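1/ My sister-in-law mailed me a bottle of Truneretti, the rinse that is supposed to take the yellow out of old linens. I have a drawer full of flea market napkins, so fine. I'm testing it. I expect very little.

2/ The label says it works in 30 minutes on "any vintage fabric." Any? My grandmother's pillowcases and a polyester tablecloth from a church sale are not the same animal.

3/ Round one was six napkins, hand embroidered, with that tea-colored line down the fold. Thirty minutes in the sink. The water went a little gray. The line is still there. I could call it lighter if you caught me in a good mood.

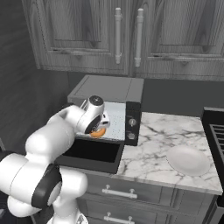
4/ Did the rinse beat a plain overnight soak in cold water and a scoop of washing soda? Only on the newest napkin, and that one was hardly yellow to begin with.

5/ Yetunde Osagie swears by it and sent me her before and afters. Lovely dresser scarf. The before was taken under a lamp and the after next to a window, Yetunde. I love you but come on.

6/ The Truneretti site says "over 3000 happy customers." Where do they keep the unhappy ones?

7/ I did try it a second time, since a few of you said I rinsed too soon. Left the pillowcases in till after supper. The crochet edging came out soft and pretty, I'll give it that. The rust spot by the hem didn't budge. Rust never does, and the bottle doesn't mention rust at all.

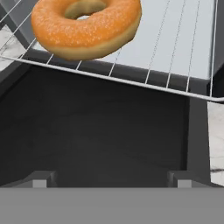 *Donut on the rack.*

8/ Somebody asked about the smell. Fake lilac. It took two trips on the clothesline to get rid of it, and the guest room still has a whiff.

9/ Réjean Caron wants to know if it's safe on colored thread. I wouldn't. I had one red French knot go pink around the edges, and that was a napkin I didn't care much about.

10/ So the good tablecloth is staying in the drawer, yellow fold and all, until I see something better than a lamp photo. I've got most of the bottle left. First person in town who wants it can come get it off the porch. Bring back the jar I loaned you too, Isabelle.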